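April
By the materials desk, Arkero Trade Notes

Smooth balls, plain tables: a conversation with the finishing lead at Murnetti

Murnetti makes play and exercise balls in small sizes for preschools, therapy clinics and gift shops. The finishing lead at its Flarkberg plant has run the last stage of the line, from trimming to packing, for most of the company's history. We spoke in the inspection room shortly after the morning shift began.

The first subject was surface. A smooth ball is harder to sell than a textured one, the finishing lead said, for the simple reason that it hides nothing. "A pebbled skin will cover a flow mark. On a smooth skin you see the mark from across the room. If the mold has a scratch, every ball has the scratch until somebody polishes the mold."

The plant polishes its molds by hand. The work is done in 2 passes, the second with a finer paste, and the mold is rinsed and dried before it goes back on the press. A mold stays in use for 867 cycles between polishings. Asked where that number came from, the finishing lead said it was the point at which rejects began to climb during a long trial, and that it had been left alone. "People wanted to round it. I could see no benefit in rounding it."

Color came next. Pink is the most difficult shade in the current range. The pigment is supplied by Gündoğdu as a concentrate and mixed in at the plant. Small differences in dose are easy to see in a pale color and hard to see in a dark one. "With navy you can be sloppy. With pink, two balls from different batches go side by side in a shop and one looks dirty."

Batches are therefore kept together through packing. Each carton carries the batch code on its short side, and a carton is never topped up from the next batch. Short cartons are sold as short cartons.

Inspection is done on plain white tables. The finishing lead was firm on this point. Earlier tables were gray, and before that the room used whatever benches were free. A gray surface reflects gray onto the lower half of the ball, and the inspector then judges the color darker than it is. White gives a small error in the other direction, but the reference samples are viewed on the same white, so the comparison holds.

"The table has to be level too," the finishing lead added. "A ball is the best level you can buy. If it rolls, we shim the leg."

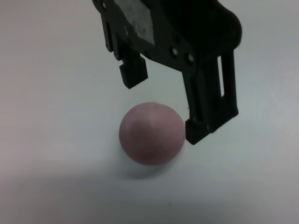
Pink ball on a white tabletop.

Handling marks are the last concern. A freshly trimmed ball takes a fingerprint easily, and the print can remain faintly visible after wiping. Balls rest for 3 hours after trimming before they are wiped and bagged. The cloth is cotton, washed without softener. Softener leaves a film, and the film picks up dust inside the bag.

On care at home, the advice was short: lukewarm water, a drop of dish soap, a soft cloth. Alcohol wipes dull the surface over time. Sunlight fades the pink sooner than the other shades, so a shelf away from the window is a better place than the sill.

The plant is now testing a slightly larger size for clinics. Samples have been made in 2 colors, and pink is one of them. The finishing lead would not give a release date. "The mold is good. The color is not there yet."

Contact: Arkero Trade Notes, editorial office | Copyright Arkero. All rights reserved. | Back to top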